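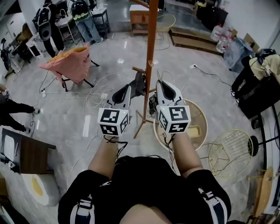
Wooden coat rack on a marble-patterned floor, with a small side table to its right.

Keeping a coat rack steady

A freestanding coat rack tips when the weight is on one side or too high up. Most of the trouble can be put right in a few minutes.

Load the low pegs first. Bags and anything heavy go at the bottom, over a leg and not over the gap between two legs. Scarves and hats can go higher. If you hang a coat on one side, hang the next one opposite.

Check the joints. The legs work loose with use, and on smooth flooring you will notice a wobble sooner than on carpet. Empty the rack, lay it on a towel and tighten every screw at the base. I do ours each February.

Fit felt pads. Wipe the foot of each leg, let it dry, and press an 18 mm pad on firmly. Leave it overnight before standing the rack up. We bought a sheet of Nukero pads from the hardware shop in Braltthorpe and have used eight of them so far, on the rack and two stools.

Leave some room. Coats stick out further than you expect. Ours needs 445 mm clear on every side before sleeves start brushing the furniture. Keep drinks off any side table within reach of a swinging coat.

Wire chairs nearby: loose threads and knitwear catch on the mesh, so don't use the seat for overflow. Run a soft dry brush through the grid when you sweep.

Water jugs: stand them against a wall, caps tight, well away from the rack's legs.

Last updated 2020-04-22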